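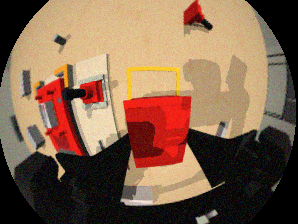 Gamside étend à toute la France sa gamme de seaux et de bacs de rangement réutilisables Skutus

Le fabricant d'articles ménagers Gamside annonce l'arrivée en magasin, à partir de septembre, de la gamme Skutus, jusqu'ici réservée aux collectivités. Elle comprend quatre contenants destinés au ménage, au jardin et au rangement des jeux, tous vendus sans emballage individuel et réparables avec des pièces détachées disponibles à l'unité.

La gamme sera proposée dans 81 points de vente, pour l'essentiel des quincailleries indépendantes et des jardineries. La liste complète figure sur le site de Gamside. Les magasins qui souhaitent rejoindre le réseau peuvent déposer leur dossier jusqu'à la fin du mois d'octobre.

Une gamme née dans les écoles et les crèches

Skutus a d'abord été conçue pour répondre à la demande d'établissements scolaires qui remplaçaient leurs seaux plusieurs fois par an. Les retours des équipes d'entretien désignaient presque toujours le même point faible : l'attache de l'anse, qui cède bien avant la cuve. Le produit complet partait alors à la benne pour une pièce de quelques centimètres.

Gamside a donc séparé les deux éléments. Sur tous les modèles Skutus, l'anse se démonte à la main, sans outil, et se remplace en moins d'une minute. La même anse convient aux quatre contenants de la gamme. Les couvercles, vendus séparément, s'adaptent aux deux plus grands formats.

Les établissements déjà équipés pourront continuer à commander par le circuit habituel. Leurs tarifs ne changent pas.

Quatre formats, une seule série de pièces

Le plus petit modèle est destiné au ménage courant et aux jeux d'enfants. Le deuxième, gradué à l'intérieur, vise le lavage des sols. Le troisième, plus large, a été pensé pour le jardin et le transport de terreau. Le dernier est un bac à deux poignées, empilable, pour le linge, les jouets ou le matériel de sport.

Les cuves sont moulées en polypropylène teinté dans la masse. Les coloris ne sont pas liés à la taille : chaque format existe dans toutes les teintes, ce qui permet aux utilisateurs professionnels de conserver leur code couleur entre sanitaires, cuisine et espaces communs.

La production est assurée dans l'atelier de Cheon, où Gamside a installé une nouvelle ligne de moulage au printemps. L'atelier emploie 50 personnes. Les chutes de moulage y sont broyées sur place et réintroduites dans la fabrication des anses et des couvercles – les cuves restent en matière neuve pour le moment, des essais étant en cours pour en modifier la composition.

Reprise des anciens produits avec Nunimen

Gamside s'associe à la société Nunimen, spécialisée dans la collecte de plastiques rigides, pour reprendre les contenants usagés. Chaque point de vente disposera d'un bac de collecte. Les seaux et bacs de toutes marques y seront acceptés, à condition d'être vidés et rincés. Les récipients ayant contenu des solvants, des peintures ou des produits phytosanitaires sont exclus et doivent être déposés en déchetterie.

Une phase de test a été menée dans plusieurs magasins pendant l'hiver. Elle a permis de récupérer 2062 contenants, dont une partie a pu être remise en état et donnée à des associations de jardins partagés. Le reste a été trié par matière puis broyé par Nunimen.

Les clients qui rapportent un ancien seau recevront un bon de réduction valable sur une pièce détachée ou sur un produit Skutus. Le bon n'est pas cumulable avec d'autres offres et doit être utilisé dans le magasin où il a été remis.

Disponibilité des pièces

Gamside s'engage à fournir anses, couvercles et attaches pendant dix ans après l'arrêt de la commercialisation d'un modèle. Les pièces seront vendues en magasin et par correspondance, sans minimum de commande. Une notice de démontage est gravée sous chaque cuve et peut aussi être téléchargée.

Les produits seront livrés aux magasins à partir de la fin du mois d'août, pour une mise en rayon au plus tard à la mi-septembre. Le bac à deux poignées suivra en octobre.

À propos de Gamside

Gamside conçoit et fabrique des articles de ménage et de rangement pour les particuliers et les collectivités. L'entreprise commercialise ses produits sous plusieurs marques, dont Skutus.

Contact presse

Service communication de Gamside, atelier de Cheon. Échantillons et visuels en haute définition disponibles sur demande. Le service répond du matin à 17 h.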